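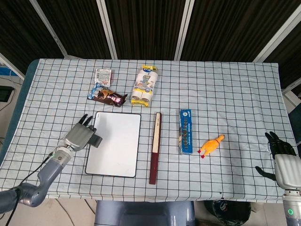

How to Clear Out a Junk Drawer Without Buying Anything

Most advice on this subject starts with a shopping trip. You get a set of dividers, maybe a label maker, and a month later the drawer looks the way it did before, with less room in it. I have tried the Jirnau trays and the Verneck ones. Both slid around. The Verneck set also ate up 2 inches along the side that I never got back.

Set aside 55 minutes. I don't believe the ten-minute versions, which seem to be timed by people with very little in their drawers.

1. Empty the whole drawer onto a table. Put a cloth or an old sheet down first. Taking out a handful at a time doesn't work, and you will put most of it back.

2. Wipe the drawer and let it dry.

3. Pull out the trash: dead pens, dried glue, takeout menus, bread clips. Try every pen on scrap paper. Don't trust the cap.

4. Deal with the batteries. Loose 9-volts need tape over the terminals. I wouldn't bother with the trick of bouncing a battery to see if it's dead. Use a tester, or put it in a flashlight.

5. Keys. Walk them around the house and try them in the locks. Anything left over goes in an envelope with the date on it. Mine says 30 January 2019 and I have not opened it.

6. Send things home. Screws go to the toolbox and stamps go to the desk. If you own more than two pairs of scissors, the extra ones belong in another room.

7. Put back what you use in an ordinary month, heavy things at the rear. Small boxes you already have are fine as dividers. Matchboxes are too small, whatever you have read.

What about the "does it make you happy" test? It's a tape measure. Keep it if you measure things.

You will also hear that a sorted drawer saves you hours a year. I have never seen anyone show how they got that number. What I can say is that I find the tape now.

Comments

Tài Ông
Do you keep the manuals? I have one for a D'Amico toaster we gave away.

Sơn Ông
Toss it. Most of them are online anyway. I'd keep the receipt for anything still under warranty, but not in that drawer.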